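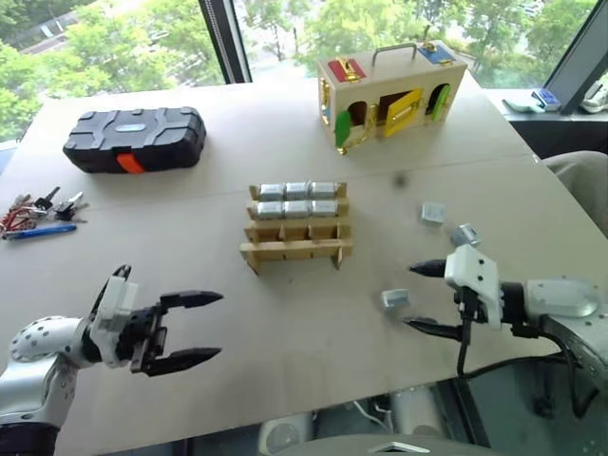 3. Filling the Mestulano block rack

Set the rack in the middle of a good, roomy table and keep a little space around it for the blocks still waiting their turn. Keys, pens and the like can stay, so long as they are pushed well over to one side.

Begin at the top left and work along – three blocks to a row – then move down to the next row and do the same again. Take your time over it, as the wooden slots are happiest when a block goes in straight.

Note: a row needn't be full before you stop for a cup of tea. The seventh block goes at the left-hand end of its row, and you can carry on from there whenever you like.

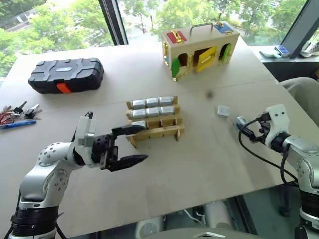 Do please lift the blocks out again before you carry the rack to another room.

Caution: the blocks are metal and will mark a soft tabletop if dropped.

4. Spare blocks may be ordered from Marnside, quoting part 2301.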